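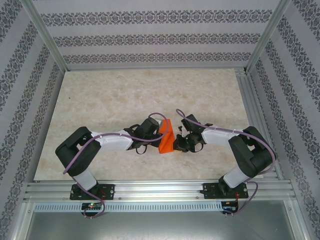
Paro cell, both arms at the handover point with the orange prism. Left gripper against its face, right one close by.

Ticket: Right arm stops short or drops out during handover
Opened by: Nyokabi Mohamedi
Assigned to: Rafsan Sultana
Status: Closed, with one follow-up

Nyokabi Mohamedi
Hi Rafsan, and hello to whoever else is on the support queue this month! I'm sorry to send you something so woolly, but Paro has been giving me trouble since I came back to it and I've run out of my own ideas. The left arm goes to the prism, closes up to it and waits, just as it should. The right arm comes in from its side and then does one of two things. Either it stops a little farther out than the taught position and sits there quite happily, or it gets most of the way in and the controller reports "right: no reply from joint 4" and everything freezes. After that I have to power the right side down and bring it back before it will talk to me.

I ran the handover routine 40 times this morning with a cup of tea beside me and got 4 of the dropouts. The stopping short happens far more often, nearly every run. The left arm hasn't complained once. I haven't changed the program, I promise, but I did re-dress both purple cables after Merike swapped the clips, so if this is my doing please say so and I won't be offended in the least.

Rafsan Sultana
Hi Nyokabi, thanks for such a careful write-up, it saves me a lot of asking! I don't think it's woolly at all. My first feeling is that you have two separate faults that happened to turn up together, so let's try not to fix them both at once or we won't know what did what.

Could you start with the dropout? Power off at the supply, please, not just the stop button, and then:

1. Look at the red wires running from the right board up toward the base plate. Give each one a gentle pull at both ends.
2. Follow the purple cable from the gripper back along the white link to the shoulder. There should be enough slack around the shoulder housing that you can slide a finger under it with the arm stretched all the way out.
3. Check the arc above the gripper. It wants to be a nice open loop at every wrist angle.
4. Swap nothing yet!

Then power up, hold the arm in the handover pose and wiggle the cable a bit at each clip while you watch the status page. If joint 4 goes away at one clip in particular, we've found our spot.

Nyokabi Mohamedi
Done, and I'm rather pleased with myself. The red wires are all snug. The arc over the gripper is fine. But around the outside of the right shoulder I could not get a finger under the cable with the arm out, not even close, while on the left it goes under easily. And when I wiggled it at the clip nearest the shoulder, joint 4 disappeared from the status page and the controller froze just as it does in the routine. I did it three times to be sure.

So it is my dressing after all. I must have pulled the slack down toward the mounting plate when I was tidying up (it looked so neat!).

Rafsan Sultana
Please don't feel bad, I have done the very same thing, and on a customer's machine too. Open the clips on the upper link, feed 78 mm of slack back up from the base end, and close them again starting from the gripper and working down, so that whatever is left over gathers at the shoulder. Leave the tail below the mounting plate until last. Before you close up, please unplug the connector at the shoulder and look at the pins. A cable that has been tugged like that sometimes backs a pin out a little way.

Nyokabi Mohamedi
One pin was sitting lower than its neighbors! I pushed it until it clicked. Slack is back in, clips are closed, and I can get a finger and a half under it now. Ran the routine 200 times over lunch and into the afternoon, no dropouts.

It still stops short, though. Every run, and always by the same amount.

Merike Org
Hello both, just putting my head in because I think this part may be mine. When I changed the clips I had the right mounting plate loose to reach behind it, and I slid it along the rail and back again. I bolted it down by eye. Nyokabi, would you measure between the two plates along the aluminum rail and compare it with the number on the inside cover of the cell notebook? If the plate has moved outward, the arm would be doing exactly what it was taught and still end up short.

Nyokabi Mohamedi
Merike, you are a treasure. The gap is 4 mm wider than the notebook says. I loosened the right plate, slid it in until the measurement agreed, checked it was square to the rail and tightened the bolts a little at a time, going corner to corner. Then I re-homed the right arm and ran the handover at slow speed with my hand on the stop.

It now comes in to its taught position, beside the prism, and the left arm hasn't needed touching.

Rafsan Sultana
Lovely work, the pair of you. I'm closing this one. For the follow-up, I'd like a scribed line on the rail at the edge of each plate, so the next person who has to loosen one can put it back without the notebook. Merike, could you do that when you're next in with the cell powered down? I've added the finger check at the shoulder to the cable page as well, and Xuân Cù is going to look over the wording before it goes up.

Merike Org
Will do. I'll mark the left one first.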